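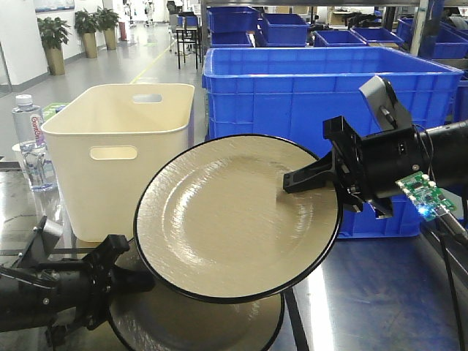
Notebook, plate task - Mallomdale course project, October

Started 9:40. Goal for this session: get the right arm to take the top plate by the rim, lift, tilt, and hold while the left arm waits open at the lower one. Second goal was cleaner wrist views for the grasp labels.

Setup
Both arms on parallel grippers, stock fingers, no pads added. Plates are the Skinbridge ones with the black rim. Episode script is Premus, branch from last month, with the grip force limit left at its old value. Homing done on both arms before the first run. Left arm came up with a joint offset warning, cleared after a second homing. Write this down if it comes back.

Grasp notes
Rim grasp is preferred over a full-edge grasp. One finger goes over, one under, and the approach angle matters more than the height. If the wrist comes in too flat, the lower finger pushes the bottom plate before the upper one is clear. Steepened the approach in the waypoint file and slowed the last segment. Slip threshold set to 200 in the config (raw units, no calibration, do not quote it in the report).

The lift segment still has a step in velocity where the two splines join. It can be heard in the wrist joint. Moved the join point later, after the plate has left contact, so any jerk at least does not happen during the grasp.

Wrist view
Reflections from the steel are the main problem for the segmentation. The mask grows down into the mirrored part of an object and the centroid ends up low.
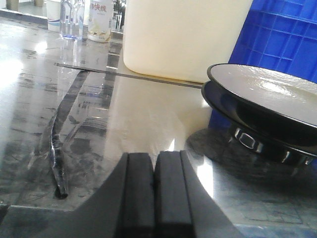 Tried two fixes. Cropping the lower part of the mask by a fixed fraction helps on dark objects and breaks on pale ones, so that was reverted. Using the rim ellipse fit alone is slower but does not care what the tabletop shows. Keeping the ellipse fit. It needs a visible arc on both sides and will refuse if one side is out of view, so the pre-grasp pose has to be backed off a little. New pose saved as pre_rim_b.

Exposure is still on auto. It hunts when the wrist passes over a bright patch, and the fit drops out until it settles. Fixed exposure is on the list but needs a value that works at both ends of the table.

Motion blur
Frames taken during fast travel are no use for labels. The script saves them anyway. Longest episode in the set is 698 frames and a good part of that is travel. Added a filter on wrist speed so frames above the limit are kept on disk but marked as skip. Limit chosen by eye, needs a proper pass with the joint logs.

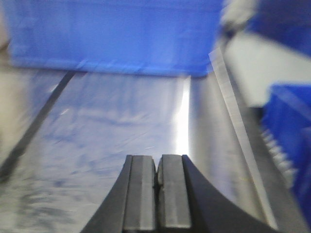 Nyamweya objected to the filter when the draft went into the group channel: if the skip frames are left out of training, the policy never sees travel and may stall between grasps. Keep them for the policy, drop them for segmentation only. Agreed. Split the flag into two fields, seg_skip and pol_skip, and reran the indexer. Old index is in the archive folder.

Hold and tilt
With the plate held by one edge, the moment on the fingers grows with tilt. The estimator reads this as slip and asks for more force. Added a gravity term based on plate mass and grasp offset. Offset comes from the ellipse fit, so an error there goes straight into the force command. Clamp stays on for now.

The left arm should wait until the right arm reports a stable hold. At present it waits on a timer, 2 seconds. Replace with the state flag.

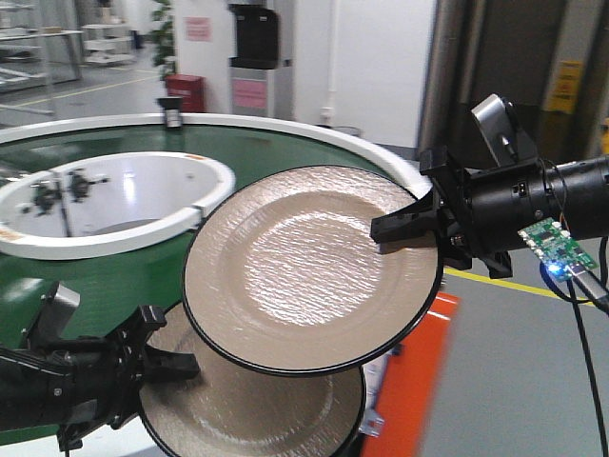 Reply from Mallomdale after reading the above: the timer has to go before the demo, and the report should give the hold criterion as an equation with units. Also asked for the failed grasps to be listed by cause, with the episode numbers, in an appendix.

To do
- state flag for left arm, remove timer
- fixed exposure test, both ends
- joint log pass for the speed limit
- units for slip threshold
- failure table
- check left arm offset at next power-up, before homing

Stopped 4:15. Logs copied to the shared drive, Premus branch pushed, not merged.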